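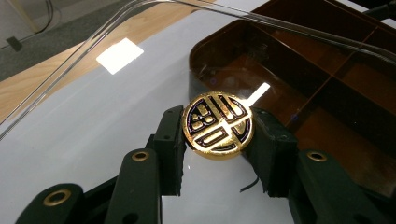
## Re: [homechores] Are we there yet? Small parts and pan lids

On June 27, 2022, Jitendra Bhatt wrote:

> I run the back end of a small mail-order shop, Karketti, and I read this list more than I post. My question is simple. We sort small metal pieces into divided trays, we wipe down a table at the end of the day, and at home I cook and put pans away like everybody else. Every spring I see a new video of an arm doing one of these things. Every spring I ask what it would take to have one here, and the answer is "a few more years."
>
> Can a machine do any of these jobs today, for a normal person, without an engineer standing next to it? I don't need fast. I would take slow and boring. If the answer is still no, I'd like to know which part is the hard part, since it all looks easy to me.
>
> Jitendra

Jitendra,

Short answer: parts of it, on a good day, with someone nearby. I'll take your jobs one at a time.

**Small metal pieces.** A round flat piece like the gold one at the top is a fair test. Two fingers can hold it well once they have it by the edges. Getting it by the edges is the problem. A coin-shaped thing lying flat on a slick table gives the fingers very little to grab, and people solve this without thinking by sliding it to the table edge or getting a fingernail under it. The machine has to be shown a trick like that, many times, or be given a different fingertip.

Shine is the second problem. Polished metal and a glossy white table both throw back the overhead light, and a camera near the fingers may see a bright patch where the rim should be. We put a dull mat down at Cludholm in April and the misses dropped enough that we left it there. If you only change one thing at your shop, change the table.

Putting the piece into a compartment is easier than picking it up. The walls do some of the work. See-through trays are worse than solid ones, though, and I would buy solid if you have the choice.

For scale, our last run on a bench arm was 306 tries at picking up a flat disk and dropping it in the right cell. It failed 47 of them. A person doing your job for an afternoon might fumble a piece now and then, but they pick it up again and keep going. The arm needed help each time.

**Reaching the thing at all.** I think this gets less attention than it should. A lot of failures I log have nothing to do with grip strength or finger shape. The fingers are open and near the object, and the object is a little farther out than the machine thinks. It closes on air. Then it lifts, carries nothing across the table, and lets go of nothing very carefully.
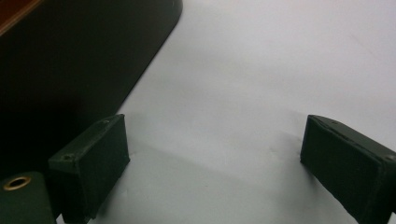 *Fingers open, dark object still beyond the gap.*

Dark objects are hard in their own way. With little texture on the surface, the software has a poor idea of where the near side is. The edge against a white table helps some. What helps more is teaching it to check whether it is holding anything before it moves on, and I'd ask any vendor about that first. The Olasine people told me theirs checks. I haven't tested it, so take that as hearsay.

**Pans.** You said you put pans away like everybody else, so think about how many small things you do with a lid. You hold the pan still with one hand. You tip the lid to clear the rim. If there's a smaller thing sitting nearby you move it without looking. That is a two-handed job, and two hands that have to agree with each other are a good deal harder than one. 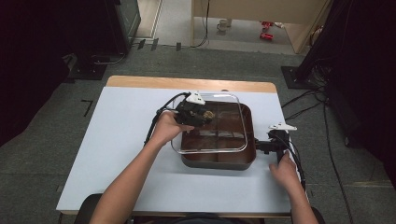 Clear glass makes it worse again. The camera sees through the lid to the bottom of the pan and gets reflections on top of that. I have watched a decent arm push down on a glass lid because it had decided the surface was lower than it was. No harm done, but I wouldn't leave it alone with my own kitchen things.

What does work is having people do the task by hand with the same kind of grippers, over and over, and training on that. The Arain group's rule of thumb is 3,000 examples for a two-handed task on one table with a handful of objects. Move to another table, or swap in a round pan, and you may need more. That's the part the videos skip.

**Wiping the table.** This one is close. If the table is clear and flat, an arm can wipe it today. Clearing the table first puts you back at the top of this message.

So for Karketti I'd say no for now, unless you have one part, in one size, always arriving the same way up. If you do, write me off list and I'll send our parts sheet. The fingers are printed and take 5 evenings to build and tune if you are patient. The arm is where the money goes.

Does anyone else here have pick numbers for flat parts on a matte surface? Mine are all from the one bench - I'd like to compare.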